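About Kiltgate

Kiltgate helps small kitchens, labs and workshops work out whether they should spend money on automation. A lot of the time our answer is no, or no for now. We don't sell robots and we don't take commission from anyone who does.

Nikola Golob and Orsolya Szénási started the business after sitting through one too many sales demos where the arm picked up the same clean cup, over and over, on a spotless bench. Real benches are cluttered. Spoons end up in the bottom of pots, and a quote that ignores this is a quote for somebody else's kitchen.

What we do

We read the quote before you sign it. The sticker price is usually fair enough. Our arguments are with the lines underneath: spare fingers, calibration visits, software seats, the labour of collecting training data, and the hours your own staff will lose while the thing learns its job. One client brought us a "complete" package with 91 line items, and five of them were the same service charge under different names.

We also budget for hand-held grippers and data collection, which vendors like to describe as nearly free. Someone still has to stand at the stove and do the task, and that person is on wages. Put them in the plan.

Our Pliltell worksheet sets all this out over two years. It costs $2269 including one site visit, and we're happy to tell you over the phone if you don't need it.

Who we are

Nikola handles costing. Orsolya does site visits and writes the reports. Jitendra Rawat looks after grippers and tooling and is the hardest of us to impress. Bence Balogh joined in February to review contracts — mostly the cancellation clauses.

We favour short trials, written exit terms and a second opinion, including on our own advice.

Page last reviewed 05/05/2026.

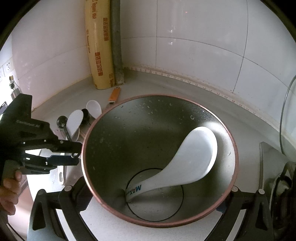
Hand-held gripper at the stove, with a soup spoon in the pot.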